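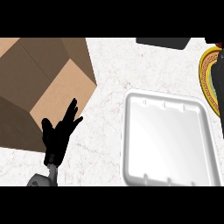 Kerkby Street Flyers

A collection of transcribed paper notices from the streets, bus stops and laundromats of Kerkby. Last updated 9/29/22.

What is in it

The set has 200 entries. Each entry is the full text of one flyer, sign or taped-up note, typed out by hand with the original spelling, capital letters and underlining kept as far as plain text allows. Lost pets, moving sales, angry notes about parking, band flyers, roommate wanted, public shaming of ex-boyfriends, and a fair number that we could not sort into anything.

114 of the entries were handwritten. The rest were printed or photocopied. Duplicates were left out unless somebody had written on one of them, in which case both are in.

Files

flyers.csv - one row per flyer
replies.csv - text added by other people, linked by flyer number
notes.txt - remarks from the transcribers

Columns in flyers.csv

id: running number, no meaning beyond that
street: street name only, no house number
surface: pole, wall, window, door, board, other
hand: yes or no
text: the transcription
topic: one of our topic words, or "unsorted"

How it was made

Nayeli Cortés and Wumpini Gyamfi walked the same route every week in June and copied down what was up. Emiliano Collado typed the entries and Noelia Robles checked 40 of them against the notebooks. She found 2 errors, both in street names, and both are fixed. The other entries have not been checked a second time.

Nothing was taken down. If a flyer was torn, the missing part is marked with [torn]. Words we could not read are marked [?].

Names and phone numbers

Phone numbers, email addresses and last names are replaced with X. First names were kept at first and then removed from the shaming notes - those people did not ask to be on a pole, let alone in a spreadsheet. Band names and shop names are left in.

Known problems

The route skips the east side of the canal, so the moving sales there are missing. Topic words were picked by one person and some are a stretch. Line breaks in the text column are shown with a slash, and a few flyers used slashes of their own.

Use

Free to use for any purpose that does not involve trying to find the people who wrote the flyers. Please credit Kerkby Street Flyers. Corrections go to Emiliano, with the id number in the subject line.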